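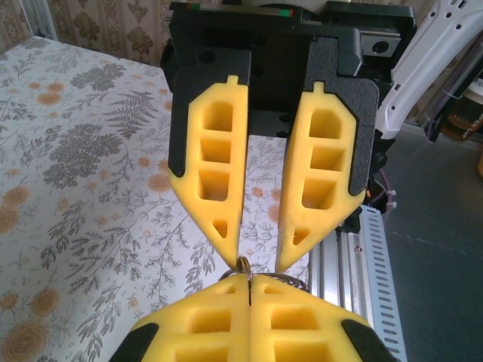

Minutes of the craft table meeting, Rallevthorpe hall, Tuesday, January 11, 2022

Hello all, it's me with the notebook again. I typed these up the same night while I could still read my handwriting, so please forgive the odd bit where I wandered off. If I got something wrong, tell me before the next meeting and I'll fix it.

We started late because the side door was stuck and we all had to go in through the kitchen. Apologies came in from two of our regulars, both down with colds. Get well soon, we missed your cookies!

Last minutes

The December minutes were read and agreed, with one change. I had written that the wire ornaments sold out at the winter market, and I was told (firmly!) that a few of the stars came home again in a shoebox. Corrected.

Wire and supplies

This took up most of the evening. The wire order from Pekar has been split into small coils so that each person can pick one up without dragging the whole tangle along with it. I love this. Last fall I spent half a session unpicking somebody's knot and never made a single thing.

There was a long back and forth over how the coils should be kept. One side wanted jars, the other wanted the flat tin with the dividers. The jars lost, mostly on the grounds that you can't get your hand in them. We're going with the tin, and loose ends get tucked in before a coil goes back. A loop sticking up is fine, a sharp end sticking up is not, and if you've ever reached in without looking you'll know why I'm writing that down.

Somebody asked if we could get copper-colored wire as well as the silvery kind. Everyone liked the idea, but it costs more, so we agreed to buy one reel and see how fast it goes. I'll add it to the next order.

Tablecloths

The white cloth with the ferns and orange flowers is staying on the wire table. I know some of you find it too busy to work on, and I do see the point, since a snippet of wire can vanish into one of those dark ferns and you only find it with your elbow. But it's cheerful and it washes well, and the plain gray one makes the room feel like a dentist's. We voted and the flowers won, 8 to 4.

To keep the other side happy, we'll put out a few sheets of plain card for anyone who wants a calm patch to work on. Please shake the cloth outdoors when you pack up, not over the carpet. (You know who you are. So do I, it was me.)

Money

We have 80 dollars left over from the market after paying for the stall. It'll cover the copper reel and a new pair of flat-nose pliers. The old pair has a wobble and leaves marks on everything. There was a suggestion that we spend the rest on a better kettle, and I'd say the mood in the room was very much in favor, but we put it off until we know what the hall rent is doing.

Saturday at Hidholm

Our friends over at Hidholm have asked us to run a beginners' table at their spring open house. We said yes right away and then realized we hadn't talked about what to teach! Ideas so far are simple spirals, a bookmark with a bead on the end, or a plant label. I'm all for the plant labels, they're quick and people can use them the same afternoon. We need 2 more helpers for setting up, so see me if you can spare the morning. The date is still to be confirmed from their end.

Chairs

The Saarinen room next door has offered us their padded chairs on meeting nights, as long as we carry them back. Agreed with great joy, especially by those of us with older backs. They stack, but only in short piles, and please don't push them across the floor.

Anything else

The lamp at the window end is flickering again. I said I'd report it, and I have. Somebody left a green scarf on the coat hooks, which I've put in the cupboard with the spare aprons. We also need a new label for the tin, and I've offered to make one out of wire, which may take me until summer.

Next meeting is in the same place at the usual time. Bring your own scissors, and somebody please bring cookies.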